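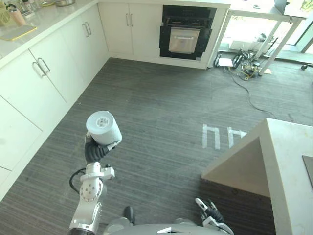 BRELELL PUBLISHES ITS CHORE REPORT: ROBOT CAN PUT THINGS AWAY, WOULD LIKE MORE TIME

TRUTEVVILLE -- Brelell, a home robotics company that has been promising to tidy your kitchen for longer than it cares to print on letterhead, today released the results of its first public chore trial. The short version: the company's two-armed household robot, Sqalli, can do a fair number of the jobs people hate, provided those people are in no hurry and keep their expectations near the floor, where the robot occasionally puts things.

The trial covered 14 ordinary kitchen chores, among them putting groceries away, wiping a counter, loading a dishwasher, opening and closing cabinets, and moving containers from one place to another. Sqalli made 3830 attempts over the spring, ending in June. Every attempt was logged, including the ones the engineering team asked to have described as "partial."

Moving a single container was the robot's best event. Sqalli picks up a can, jar or canister with soft ribbed fingers, carries it across the room and sets it down upright more often than not. It does this at a pace that observers called "careful" on the first day and "a lot to sit through" by Friday.

Folding a dish towel was its worst. In 137 tries, Sqalli produced 2 results that a neutral party agreed were folded. The rest were bundles. Brelell has removed towel folding from its brochure and would like to thank the customers who pointed out that it was in there.

"People ask me whether robots can do housework yet, and I tell them it depends on how they feel about the word 'yet,'" said Dalia El-Sayed, head of home trials at Brelell. "If you hand it a cylinder, it's terrific. Kitchens are full of cylinders. They are also full of plastic bags, wet lettuce and lids that belong to something else, and that's where my afternoons go."

The report spends some time on cabinet doors. Bar handles suit the robot well, and it opened them reliably once it was standing in the right spot. Getting to the right spot took longer than opening the door. Round knobs were harder, and doors with no handles at all, the kind you press and hope, defeated it so thoroughly that testing was stopped early to protect the finish.

Dishwasher loading landed somewhere in the middle. Sqalli can place a plate in a rack. It does not share anyone's views on how a rack ought to be arranged, and the report notes that neither do most households.

Brelell is also publishing the number it was advised to leave out. On the full set of chores, a person of average enthusiasm finished well ahead of the robot every time, including one person who stopped in the middle to take a phone call. The company considers speed its main engineering problem for the coming year. Its second is what to do when someone moves the trash can.

Sqalli is not for sale. Brelell plans to place a small number of the machines in Trutevville homes under a pilot program called Pastano, with staff on call to help when the robot gets stuck. Households in the program will be asked to leave their kitchens the way they normally keep them. Early applicants have asked if they may clean up first. They may not.

"We'd love to say you'll never touch a sponge again," El-Sayed said. "What I can say is that you'll touch it a little less, and you'll have company while you do."

The full report, with results for each chore and a lengthy appendix on lids, is available from Brelell on request. Reporters who would like to watch a demonstration are welcome at the company's test kitchen, and should plan on staying through lunch -- which will be made by a person.

About Brelell

Brelell designs and tests robots for use in the home. The company is based in Trutevville, where its break room dishes are still done by hand, according to a schedule that is widely ignored.

Media contact: Dalia El-Sayed, Brelell, Trutevville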